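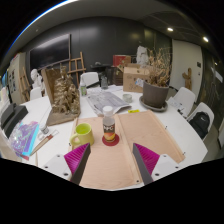 The big round table at Bramwell, with the dried stems still in their pot.

COMMUNITY > ARTS & CRAFTS

Print this story | E-mail to a friend

If you've been wondering what's going on at the Bramwell studio on Clingate, I popped in this February for a nosy and came away wanting to glue moss to something. The making group has taken over the white round table, and there's newspaper down, a paintbrush out and a lime mug on its wooden board. My favourite thing by miles is the tall tangle of dried branches and moss on its cardboard base - all golden browns, and so much bigger than I'd pictured!

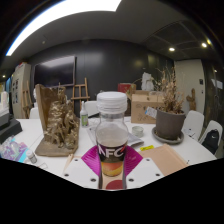 Darren Haslam

Kieran Hulme runs the group and says the dried plants will feature in the next round of pieces, along with a stack of shiny purple and blue sheets he's dying to get cut up. He tells me 745 people came through the door at the last open studio, which he's still getting over.

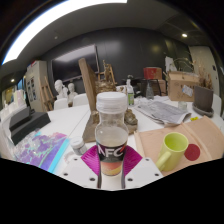

2 min read

Sessions start at 2 and finish at 4, and you can bring your own drink (fruity bottles seem popular, going by the label on that one). Old newspapers and cardboard boxes are always welcome - just leave them with Kieran. New faces can turn up without booking, and the next open studio is planned for spring.

Contact us | © Cadura Local News | Back to top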